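Setting up the phone: cord, clock and where to put it

I love a corded phone (no battery to go flat, ever!), and the Nallora is about as easy as they come. Give yourself 20 minutes, mostly because the clock is fiddly.

1. Pick your spot. You want it flat and close to the wall jack. I like a cloth runner underneath, and it keeps the feet from scratching.

2. Click one end of the coiled cord into the handset and the other into the base. Push until it snaps.

3. Plug the line cord into the wall and lift the handset. Dial tone? Great, keep going.

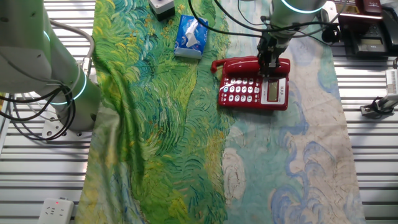

2 min read · 220 words

The red one is my favorite, with the white buttons on the left and the little LCD screen in its silver-gray panel over to the right.

4. Set the clock. Hold SET until the hour blinks, change it with the arrows, then press SET again for the minutes. Wait 5 seconds and it saves by itself.

5. Turn the ringer to low first. Trust me, high is LOUD.

Note: if your runner bunches up the way mine does, smooth it out under the base so the phone sits level.

Caution: unplug the line cord before you wipe anything down, and never spray cleaner right on the screen. A barely damp cloth is plenty.

6. Call your own cell to test it, then hang up and check that the handset is all the way down in the cradle.

Updated 2 July 2023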